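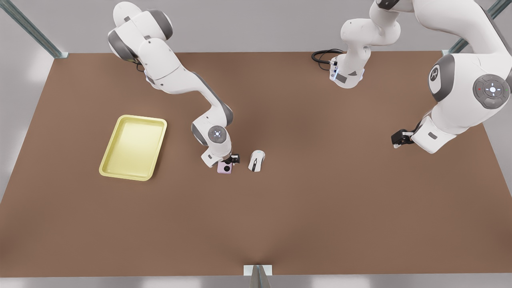 Who is responsible for checking the fire doors in a shared building?

The organisation that manages the building is responsible for the doors in corridors, stairways and other common parts. Each tenant is responsible for the doors inside its own unit and for reporting any fault it finds on a shared route.

Lirkport Business Centre, Brendale Wing
Fire door and escape route inspection: checklist with comments
Inspecting officer: Ayman Nasrallah
Date of inspection: Mon 13 May
Areas covered: ground floor, first floor, east and west stairs, rear yard

Results are entered as Satisfactory, Action required or Not inspected. Where action is required, the comment states what is to be done and by whom.

Section A – Doors on common routes

A1. Door leaves free from holes, splits and warping
Satisfactory.
Comment: Light scuffing at trolley height on the ground floor corridor doors. The damage does not go beyond the paint.

A2. Gaps at the head and sides no greater than 3 mm
Action required.
Comment: The gap on the closing side of door 117 is too wide for most of its height. The top hinge has dropped and two of its screws no longer grip. The estates team is to refit the hinge and measure the gap again before considering a new leaf.

A3. Smoke seals in place and undamaged
Action required.
Comment: Seals on the west stairs have been painted over on the first floor. Paint stiffens the brush and the seal no longer meets the frame properly. Replacement seals are to be fitted. The decorating contractor is to be reminded that seals must be masked.

A4. Doors close fully onto the latch from any position
Action required.
Comment: Door 11 stops short of the latch when released from a small opening. The closer was adjusted during the visit with some improvement, but the fault returned on the third attempt. Closer to be replaced.

A5. No doors wedged or propped open
Satisfactory.
Comment: A rubber wedge was found on the window sill beside the kitchen door. It was not in use. It has been removed and the tenant informed.

A6. Signs fixed at eye level on the correct faces
Satisfactory.
Comment: The sign missing from the cleaner's cupboard at the previous inspection has been replaced.

Section B – Stairs and corridors

B1. Full width of the route kept clear
Action required.
Comment: Flattened cardboard was stacked against the wall at the foot of the east stairs. Sanna Catering has agreed to take its packaging directly to the rear yard at the end of each shift. The stack was cleared before the inspection ended.

B2. Floor coverings sound and free from trip hazards
Satisfactory.
Comment: The carpet joint outside the first floor meeting room has been taped. This is acceptable for the present, but a threshold strip should be fitted when the corridor is next recarpeted.

B3. Handrails secure
Satisfactory.

B4. Emergency lighting operates on test
Not inspected.
Comment: The test key was held at the Dretura office and could not be obtained on the day. The test is to be carried out separately and the result added to the log book. A second key should be kept at Lirkport reception.

Section C – Final exits

C1. Exit doors open without a key
Satisfactory.
Comment: The push bar on the rear exit is stiff – it opens with firm pressure but should be cleaned and lubricated.

C2. Outside of exits kept clear
Action required.
Comment: Vehicles continue to stop across the hatched area in the rear yard. Existing markings are badly worn. The sum of £3,000 set aside for yard repairs may be used to renew them, subject to the estates manager's approval.

C3. Assembly point sign visible
Satisfactory.
Comment: The hedge should be cut back before it reaches the lower edge of the sign.

Section D – Records

D1. Weekly alarm test recorded
Satisfactory.

D2. Fire door log up to date
Action required.
Comment: Entries for the first floor give the result but not the name of the person who made the check. All entries must be signed. Earlier entries should be left as they are and not completed from memory.

D3. Tenants' fire wardens listed
Satisfactory.
Comment: Sanna Catering has named a new warden, whose training is booked for June.

Follow-up

Items A2 and A4 are to be treated as urgent. The remaining actions are to be completed by the end of June. The signed copy of this checklist is kept at reception and may be read by any tenant on request.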